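Tostada

La tostada es una rebanada de pan sometida a calor seco hasta que su superficie se dora y adquiere una textura crujiente. Se consume principalmente en el desayuno y la merienda, sola o acompañada de mantequilla, aceite, tomate, mermelada, queso y otros alimentos. El término designa también, en México y en parte de Centroamérica, una tortilla de maíz frita o deshidratada, preparación que se trata en un artículo distinto.

Etimología

La palabra procede del participio del verbo tostar, derivado del latín vulgar tostare, frecuentativo de torrere («secar», «quemar»). De la misma raíz proceden el inglés toast y el italiano tosto.

Proceso

El dorado se debe sobre todo a la reacción de Maillard, que tiene lugar entre los azúcares reductores y los aminoácidos presentes en la masa. A ella se suma, en las zonas más expuestas, la caramelización de los azúcares. La pérdida de agua en la capa exterior endurece la corteza y la superficie de la miga, mientras que el interior conserva parte de la humedad si la rebanada tiene grosor suficiente.
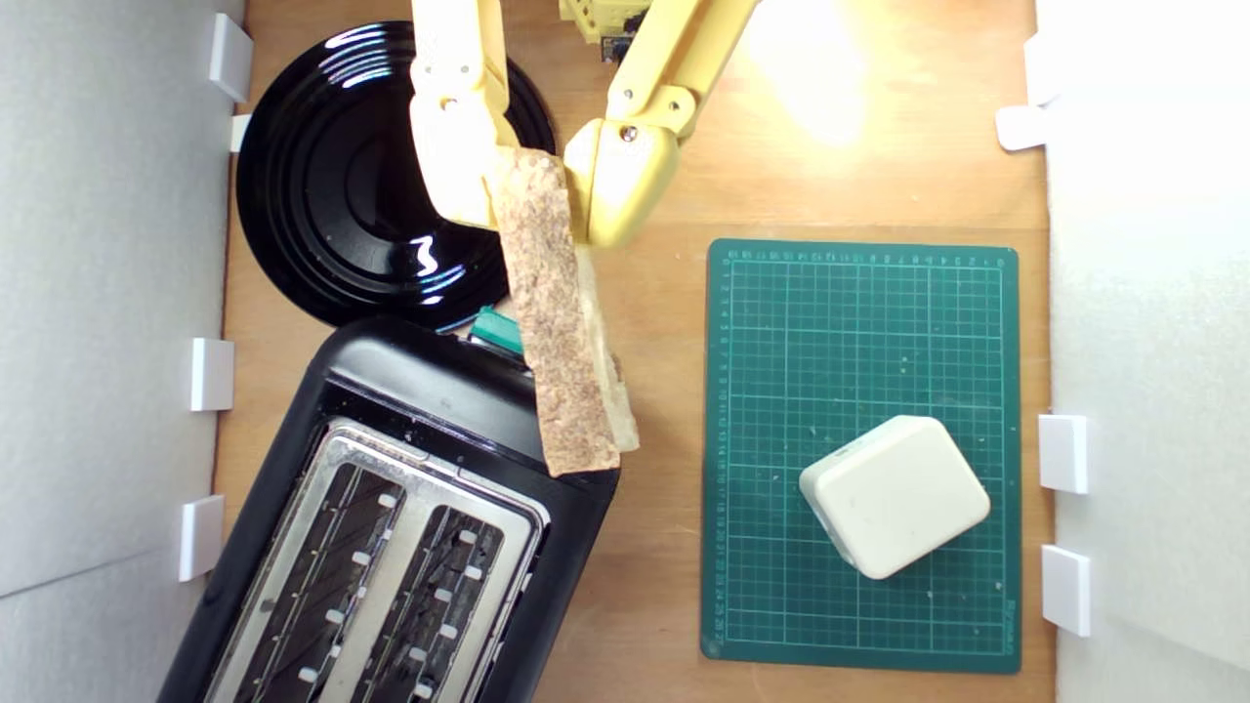 Rebanada de pan sobre una tostadora de dos ranuras.

El pan del día anterior se tuesta con mayor regularidad que el recién horneado, cuyo contenido de agua es más alto. Los panes enriquecidos con leche, huevo o azúcar toman color antes y requieren tiempos menores. Un tostado excesivo favorece la formación de acrilamida, por lo que suele recomendarse un tono dorado y evitar las partes ennegrecidas.

Utensilios

Antes de la difusión de la electricidad doméstica, el pan se tostaba ante el fuego con horquillas de mango largo, sobre parrillas o directamente en la plancha de la cocina. Las tostadoras eléctricas se extendieron durante el siglo XX. Los modelos verticales alojan las rebanadas en ranuras situadas entre resistencias; los horizontales admiten panecillos y piezas irregulares. En hostelería se emplean también tostadoras de cinta, de funcionamiento continuo.

Variantes regionales

En Andalucía es habitual el mollete abierto con aceite de oliva, y en Cataluña el pan con tomate se prepara con frecuencia sobre pan tostado. La bruschetta italiana se frota con ajo antes de aliñarla. En la localidad de Draltthorpe, la tostada se sirve tradicionalmente en enero, untada con grasa de asado y sal gruesa; en la vecina Tultthorpe se prefiere con compota de manzana.

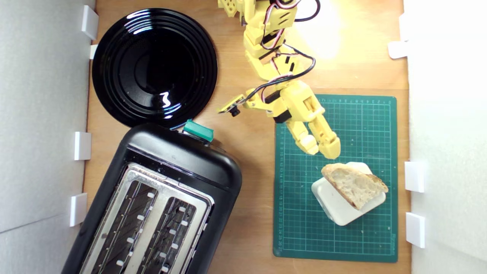
Para Soliman, la distinción entre ambas localidades es reciente y carece de base documental, pues «la compota se servía en las dos, y la grasa solo cuando la había». El recetario Besside, en cambio, recoge por separado las dos versiones y dedica a la de Draltthorpe un apartado propio, en la página 177.

Conservación

La tostada pierde su textura al absorber la humedad del ambiente. Si se apila caliente, el vapor queda retenido entre las rebanadas y las reblandece, motivo por el que en el servicio de mesa británico se utiliza una rejilla que las mantiene separadas. Las variedades industriales, horneadas dos veces, se conservan en envases herméticos.

Véase también: biscote, picatoste, torrija.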